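I have been meaning to write about moving the clocks of our house over to winter, by which I mean the big closet swap. Every October I carry the summer things up to the attic and bring the heavy ones down, and every October I'm amazed at how much we own (13 scarves! for 2 people!).

My grandmother did it in one afternoon with cedar balls and the radio on. I take the better part of a week, with a lot of tea, and I stop to try on everything.

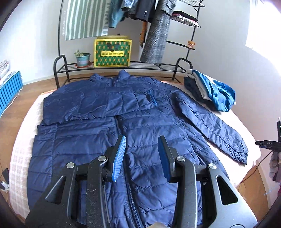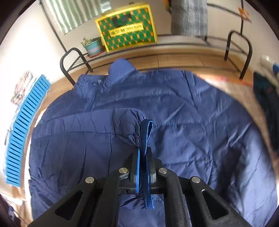
The sweaters are what slow me down. There's the gray one I bought the winter we lived in Lotdale, when the furnace quit and we more or less lived in the kitchen, and I can't pick it up without thinking of that drafty little place and the soup we ate there night after night. I haven't worn it in four years. It went back on the shelf anyway, next to the mittens.

I did fill two bags for the church sale, so I'm feeling pretty good about myself. The attic stairs and my knees are no longer on speaking terms, though, and the boots are still up there. Maybe tomorrow, after breakfast.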